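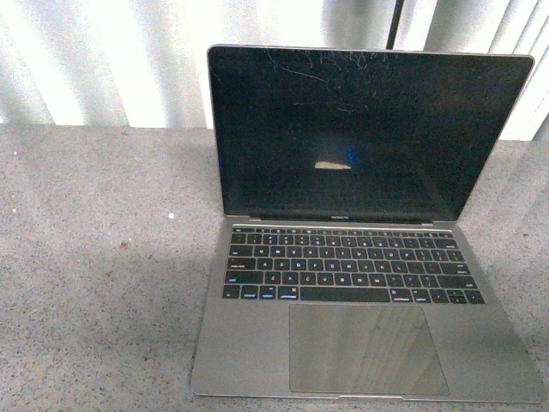
Vilja Aaltonen has worked from home since May, and she does all of it at a stone counter. She translates manuals and parts lists for Harju, mostly from Finnish, and before that she had a desk at the company's office in Durnthorpe. The desk had drawers, a phone and a window that looked out on the loading dock. The counter has a laptop and a lamp.

"I thought I would set up a proper office," she says. "I measured the spare room. I looked at desks. Then the first batch of work came in and I just opened the computer where I was standing."

The laptop is a MacBook Pro in the darker gray. There are fine white marks across the top of the screen, and they show most when it's off.

"With a page of text up I don't see them," she says. "I see them at night when I'm finished. I've read that I could have the display replaced, but then I'm without it for days, and I have a parts list with 286 lines due."

She starts early and stops at 4. In between she gets up often, which she didn't do at the office. Her rule is that the lid gets closed every time she leaves the counter, even to make coffee.

"If it's open, I answer things. I'll walk past with a cup in my hand and answer an email standing up, and it's never a good email. So I close it."
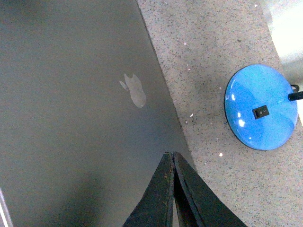

She picked up the habit from a friend in Clemurdale who also works at home. It took her 13 days to stop forgetting, a number she knows from marking it on the calendar.

The counter itself she likes more than she expected. It's speckled gray, easy to wipe, and it stays cool under her wrists in summer. Her complaint is the height. She has tried three stools and kept the second one. Crumbs are hard to see against the speckles, so she wipes it down every morning whether it looks like it needs it or not.

Light was the other problem. She keeps the curtain drawn for much of the day to avoid glare on the screen, and the ceiling light puts her own shadow on the keys. The answer was a small lamp with a blue base and a neck that bends. She bought it at Plokum, a secondhand store she used to pass on the way to the bus.

"I wanted a black one, to be serious," she says. "They had blue. I'm glad now. The stone is gray, the computer is gray, the curtain is almost no color at all."

She often turns the shade up and lets the light come off the curtain - it's softer that way, and she can read paper drafts without squinting.

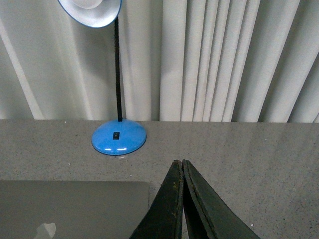
The blue lamp on the counter, with its switch at the front of the base.

Harju has asked its translators whether they want their desks back. Aaltonen hasn't answered yet.

"I miss the drawers," she says. "I'd go in for the drawers."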